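**Small dark stains on a concrete ledge outside, what gets them off?**

Asked by Loubna Ashour in Outdoors & Surfaces

We have a flat ledge outside, pale concrete, and it has gone patchy. It has grey speckles all over, which I think are just the concrete, but also small dark stains that I would like to shift. I have tried a wet cloth and washing-up liquid and it made no difference. The family use the ledge as a shelf when we are outside, so bags, toys and cables all end up on it, and I don't want anything left on the surface that will mark fabric. No pressure washer. We rent, in Clurnbridge, so I can't paint it.

---

**Mounir Soliman** · accepted answer

Clear it completely and sweep it dry before any water goes near it, or you just make mud and push it into the pores.

1. Wet the whole ledge, including the clean parts. If you only wet the stains you get a tide mark.
2. Mix bicarbonate of soda with a little water to a paste and put it on the stains. Leave it for 30 minutes.
3. Scrub with a stiff nylon brush. A wire brush leaves bits of metal behind and they rust.
4. Rinse twice and let it dry fully before judging it. Wet concrete always looks darker.

If the marks are black and come back after rain it is probably algae, and you need a proper outdoor cleaner. Test that on a corner. Don't use vinegar, it eats into the surface.

---

**Chibuzor Bassey**

Bleach. Done mine every October for years.

> **Latifa Abou Zeid:** Not if soft toys are going back on it, please. It took the colour out of a cushion of ours, and I had rinsed.

---

**Younes Lahlou**

Agree with the paste. I had leaf stains on a step and it took two goes. If the grey speckles are all the same size and don't change when you scrub, leave them alone, they are in the mix. You will wear the top off trying.

---

**Update from Loubna Ashour** 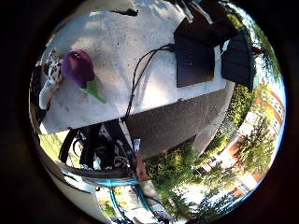 *1 min read*

The speckles are the grey mottling all over the top, so I will leave those. It's the small dark stains I'll try the paste on. The bag, the cables, the purple aubergine-shaped thing and the spotty thing next to it will all come off first. Thanks both, no bleach.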